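HILLOW SHED ROBOTICS NIGHT
Minutes of the September meeting

Opened 7.10 pm, the kettle having tripped the bench circuit at 7.00 as is traditional.

In the chair: Leonora Tagle. Minutes: also Leonora Tagle, after a silence of the usual length when the job was offered.
Present: 9, counting the Boiko brothers as two, which they asked me to put in writing.
Apologies: three received, one believed.

1. Last meeting's minutes

Accepted with one correction. I wrote that the younger Boiko had "destroyed" the label printer. He wishes it recorded that the label printer was "already on its way out". So recorded.

2. The kitchen arm in simulation

On the projector while people found chairs.
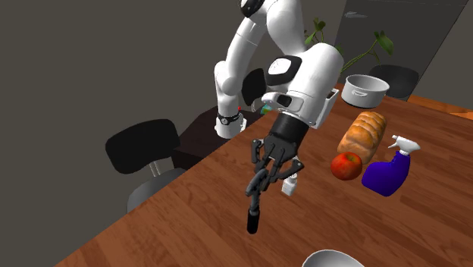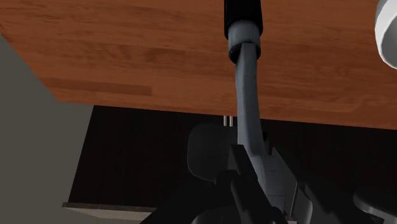 Simulated kitchen, wrist view second.

The elder Boiko spoke to this item. He has the arm, the gripper and the kitchen all living in the one simulator now, and no longer has to load the furniture by hand each time. There was some applause, started by his brother.

The aim for this part of the build remains as agreed in winter: get a long-handled utensil moved between the tabletop and the drawer without anything else being disturbed. We want it working on the computer before we try it on the real arm, which is still in two boxes under the lathe and cost us more than the lathe.

Results since last time. He ran 34 attempts over the month. He counts 9 of these as clean. A further batch got the utensil where it was going but arrived by way of the drawer front. He proposed calling these "partial successes". Discussion followed and got a bit warm. The meeting settled on "contacts", on the grounds that if a person in your kitchen did it you'd hear the noise and come in.

Question from the floor about which end of the utensil it ought to be holding. The elder Boiko said the script picks whichever grasp scores best and has no opinion about handles. Priya thought it should have one. She has been saying this since the project was a whiteboard, and it was agreed she may add a handle preference to the grasp scoring provided she doesn't touch anything else in that file. She asked what "anything else" covered. Everything else, she was told.

Question from Col about whether the physics was any good. Answer: good enough for stiff things, poor for soft things. Col asked about bread. Bread is currently a stiff thing. Col was not satisfied and would like it noted that he wasn't.

Question about wrist view versus room view. Two camps. One lot want the software to decide from the wrist view alone once the gripper is near the drawer, as the fingers get in the way of everything else. The other lot point out that the fingers get in the way of the wrist view too. Put to a vote: use both, and let the fight continue by email.

Actions:
- Boiko (elder) to rerun the same starting positions with the approach speed halved, and to write down the settings this time.
- Priya, handle preference, one file, see above.
- Boiko (younger) to stop renaming the log folders.

3. The real drawer

Moved on to hardware. Col has knocked together a test cabinet out of an old bedside unit from the tip shop. It has one drawer and he has planed the runners so it no longer screams. It was passed around, or rather people went and stood near it, as it weighs a fair bit.

Inside measurements don't match the simulated one. Col says his is real and the other one isn't, so the computer can do the adjusting. The elder Boiko, who would be doing the adjusting, said he'd expected that. He'll have the dimensions off Col by text and not, as with the table legs, shouted across the car park.

There was a long talk about how far the drawer should be open at the start of a run. Fully open makes life easy. Halfway is how every kitchen drawer in the world is left. Agreed to begin fully open and be ashamed of it later.

Screws for the arm's base plate: we have the right length in the wrong thread and the right thread in the wrong length. Leonora to visit Trunwood Fasteners with one of each and a sad expression.

4. Power and the stop button

The arm will not be switched on in this shed until there's a stop button that a person can hit without leaning across the thing they're trying to stop. This was carried last meeting, and the meeting before, and I will go on carrying it.

Col has the button. It's big and it's red and it is presently wired to a doorbell so we could "get a feel for it". The feel is fine. The doorbell comes off before next month.

We also need a separate circuit for the arm. See kettle. The quote from the electrician came in under what we feared, and we have the cash in the tin. Moved by Priya, seconded by somebody at the back with a mouthful of biscuit. Carried.

Floor tape: the keep-out line goes down once the base is bolted. Younger Boiko asked if it applies to him. It was drawn up with him in mind.

5. The Firnon controller board

Still not talking to the laptop. It talked to the laptop for one evening in July, and three people saw it, and nobody changed anything, and it hasn't spoken to us since.

Tried so far: different cable, different port, different laptop, the older firmware, the newer firmware, leaving it alone. Leaving it alone has had the best results in that no time was spent on it.

Sunil reckons it's a ground problem and has offered to bring his scope. There was a general feeling that we should have asked Sunil in July. Sunil said he'd offered in July. I have checked the July minutes and he did. Apologies to Sunil.

Action: Sunil to bring scope. Others to keep their hands in their pockets while he's using it.

6. Gripper pads

The printed pads are too slippery and the silicone ones peel. Marg has been testing bits of bicycle tube glued over the printed ones and says they hold a wooden spoon well and a steel ladle badly. She brought the ladle. It was demonstrated by hand, with Marg squeezing, and it fell on the floor.

She'd like to try the tread side of the tube next, and a different glue. Small spend approved, $30, receipts to me, and I mean receipts, I don't mean a photo of the shop.

Marg also raised the matter of people borrowing the test utensils to stir the soup on open night. The test utensils now have a bucket of their own with a lid. Soup stirrers may use the drawer by the sink like everyone else.

7. Open night

The library would like us to bring something that moves. We have nothing that moves that we'd let children near. Options put up:

Run the simulation on a big screen and let people choose a starting position. Popular. The elder Boiko is worried they'll choose hard ones. That seemed to several of us to be the fun of it.

Bring the line-following buggy again. It has been to four open nights and is held together by the stickers kids have put on it. Less popular but it's coming regardless, as it's already in Marg's car.

Decided: both. Screen at the back, buggy on the carpet, Col's cabinet stays home.

Someone has to write a sign that explains what the arm is for. Last year's sign ran to two pages and had a footnote. Priya to write this one. Limit of one side, in letters a person can read without bending over.

8. Housekeeping

Whoever is leaving offcuts on top of the good vise, stop.

The fridge shelf marked PARTS is for the adhesives that need to be kept cold. It is not for parts of a pie.

The shed key that lives under the paint tin is no longer under the paint tin. If you have it, no questions. If you've had it since autumn, possibly a couple of questions.

Sweeping roster has lapsed. New one is on the door. Names were put down in the order people complained about it.

9. Other business

Col asked if we could have another go at the bread question. Ruled out of order, then discussed for ten minutes anyway. If he wants squashy bread he can look into how it's done and come back with something short. He has accepted this as an action, cheerfully, and I expect we'll be hearing about it.

Younger Boiko asked if the project could have a name, since "the arm" is also what we call the drill press extension. Suggestions were taken. None of them are going in the minutes.

Sunil asked whether anyone had a spare monitor. Four people had a spare monitor. He is to take one only.

Closed 9.25 pm. Next meeting same place, usual time, bring your own mug as we're down to the one with the crack.

L. Tagle

Added after the meeting: the key was in the paint tin.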